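Skarnulora gripper kit, worth it for lamp assembly? 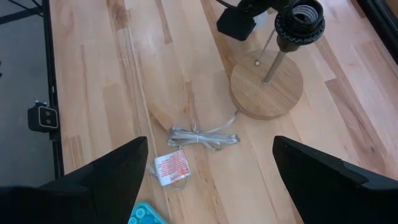

cetdale_bench wrote:
We've had the Skarnulora two-finger kit on trial since May and have to tell Tutetti whether we're keeping it. The job is table lamps: wood base, metal rod, socket on top. Rigid parts are fine. The cord is where we lose time. Anyone running it on something similar?

rodandwire wrote:
We returned ours. It did 9 out of 12 on sockets and much worse on cord. Clear cord is hard for the wrist camera to pick out on a pale table.

Qaisi_user wrote:
Disagree with blaming the camera. Put a dark mat down and try again. We run the Qaisi fingers on the same arm and had the same trouble until we changed the surface.

rodandwire wrote:
Tried a mat. It helped with finding the cord but the fingers still slid off it. For another 200 you can get the softer pads, and those should be in the box to begin with.

cetdale_bench wrote:
Do the pads fit the pointed tips? Also, do you leave the twist tie on the bundle or take it off first?

Qaisi_user wrote:
Leave it on. Grab at the tie. Can't say about the pads.

rodandwire wrote:
They fit. Allow 10 days for shipping.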